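About Gromora

Hi, I'm Stuart Kettle, and I started Gromora in a rented unit in Gandcombe with a secondhand bench and a lot of cable. We build and look after small robot arms and the grippers that go on the end of them, mostly for workshops and packing rooms that have never owned a robot before. Our main product is called Cropper. It picks things up and puts them down, and I'm prouder of that than I should be!

The part of the job I like best is having people over. Twice a year we open the doors for a day and let anyone come in, ask what they want and get their hands on the kit. The next one is in February, and we had 54 people at the last one, including a whole robotics class from the school up the road (they asked much harder questions than our customers do).

If you come, you'll get a demonstration of Cropper first. I talk too much during this bit, so feel free to wander off. After that we go to the bench, where we put the grippers together by hand and take them apart again when they come back for service. I'll happily explain what every bracket is for, and why cable routing eats up more of my week than programming does.

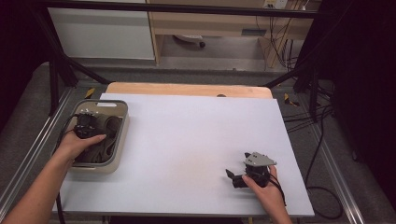 People usually expect the clever stuff to be in the software, and then they spend half an hour asking about screws. Fine by me! A gripper has a hard life. It opens and shuts all day, it gets knocked, the wires flex every time the arm moves, and sooner or later something needs swapping. We've rebuilt nearly 400 of them so far, and each one gets a page in the service book with what was worn and what we changed.

We also do private visits for companies. Medach came to see us with a box of their own parts, wanting to know if Cropper could handle them. We ran it right there while they watched, and it dropped the second one on the floor. They stayed for lunch anyway, we changed the finger shape over the next couple of weeks, and they've been a customer ever since.

Visits are free and last two hours or so. Wear shoes you don't mind standing in, tie back long hair near the arms, and bring your awkward parts if you've got them. Parking is behind the building, past the tire place. To book a spot, use the form on our contact page and tell me what you'd like to see running.

Page updated 27 January 2025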